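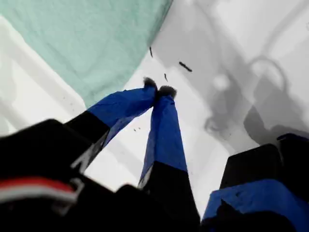

Micro budget feature, 14 shooting days - too tight?

Pleltgate_Grip
Script is 100 pages, mostly two locations. Money is tiny. We can lock 14 days in October, and the diner in Bridby is ours from 8 pm til they open. Producer says fine. I say we lose the third act. Anyone done this pace?

slowzoom
Did it once. Never again. Seven pages a day on paper, then a night shoot runs over and you're cutting scenes in the parking lot.

reelcheap1527
Disagree. Two locations is a gift. Rehearse the long dialog scenes beforehand, shoot them as oners, done. We did Stesel that way and it looks fine.

slowzoom
Stesel is 74 minutes of people in a kitchen tho. Not the same thing

reelcheap1527
and the diner is what, a spaceship?

Pleltgate_Grip
lol. There's a car scene too. And a kid actor, so short hours for her.

marthas_dolly
Kid changes everything. Check your state's rules on night work before you lock anything. Also who's feeding the crew? We had around 8 people on ours and cold pizza every night, two quit.

slowzoom
^ this. Food before lenses

reelcheap1527
Cut the car scene. Park it, shoot it parked.

Pleltgate_Grip
Director wont park it. Already asked. Might get lights from Dimitriou Rentals if we pick up ourselves, so that frees some cash for meals.

marthas_dolly
Get the return time in writing. Definately. And ask for two pickup days now - much harder to get people back in the spring

Pleltgate_Grip
Ok asking tonight. Will post the schedule when its done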